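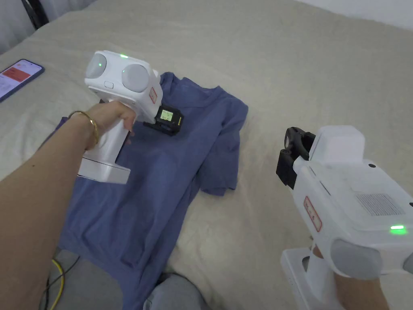
4.2 The dropout we didn't catch

So, the failure that cost us the most was a boring one. We were collecting shirt folding with a pair of handheld grippers, and the right one had started losing its tracking for a moment whenever the operator turned it inward to bring a sleeve over. The recorder didn't complain. It just held the last good pose and filled in the gap, so every file looked complete (and I was pretty pleased with how clean they looked!).

Rasmus Pärn spotted it when he replayed a few episodes on the Cuvska arm. The arm froze over the shirt, then jumped to catch up, fast enough to trip the force limit. We stopped all playback that afternoon and went back through the logs. Of 1000 episodes, 561 had at least one held pose. Ouch.

Figure 3 shows collection with both grippers, one on each side of the shirt. Sleeve folds were by far the worst for us, and collar grabs were mostly fine.

I first blamed the cable and swapped it, which changed nothing. Ekene Mohammed then found that the recorder was treating a stale timestamp as a fresh one. We now throw out any episode with a gap over 100 milliseconds, and the arm refuses to play a file that hasn't been checked. We still don't know why turning the gripper inward sets it off.

Figure 3. Shirt folding with two handheld grippers.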